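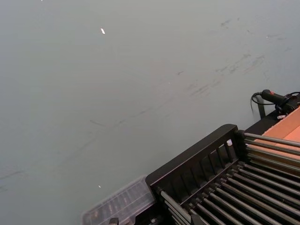 Tirnovent Self Storage: Frequently Asked Questions

Last updated 2020-06-07

What are your hours?
The gate opens at 7 in the morning and closes at 9 at night, every day of the year. The office keeps shorter hours, Monday through Saturday. If you need to sign a new lease on a Sunday, use the online form and pick up your gate code by email.

What sizes do you rent?
The smallest unit is a locker, enough for a few boxes and a suitcase. The largest will hold the contents of a three-bedroom house. If you are between sizes, come look at both before you sign. You can change units later, but you have to move everything yourself.

Is there a deposit?
No. There is a one-time setup charge of $16, which covers your gate code and paperwork. The first month's rent is due when you sign.

Do I have to sign for a year?
No. All units rent month to month. Give us 7 days' notice before you move out, in writing or by email. We do not refund part of a month.

Do I need insurance?
Yes. Every renter must have coverage for at least $3,000. A homeowner's or renter's policy may already cover items in storage, so check with your agent first. If it does, bring us a copy of the page that says so. If not, you can buy a plan at the office.

What kind of lock should I use?
You supply your own lock. Disc locks are best. We sell them at the counter, or you can bring one from home. Only one lock per door, please. We do not keep a copy of your key.

What can't I store?
Food, plants, animals, gasoline, propane tanks, fireworks, paint thinner, and anything that is against the law to own. Drain the fuel from lawn mowers and snow blowers before you bring them in. Tires are limited to one set per unit.

Are the units heated?
Buildings A and B are kept above freezing in winter. Building C is not heated. Do not put electronics, musical instruments, or canned paint in Building C.

Can I work out of my unit or sleep there?
No to both. You can sort and repack your things with the door open, but there is no power in the units and extension cords are not allowed in the hallways.

Do you have carts?
Yes, by the elevator in Building A and just inside the door of Building B. Bring them back when you are done. Carts left in a unit overnight will be charged to your account.

What happens if I pay late?
Rent is due on the first. After the grace period in your lease, a late fee is added and your gate code stops working until the balance is paid. Call before then if you are having trouble.

Why did my rate change in February?
Rates are reviewed once a year, and changes start with the February bill. Letters go to the mailing address on file, so let us know if you have moved.

Who do I contact with a question that isn't listed?
Ask for Hina Swati at the office, or leave a note in the drop box next to the gate.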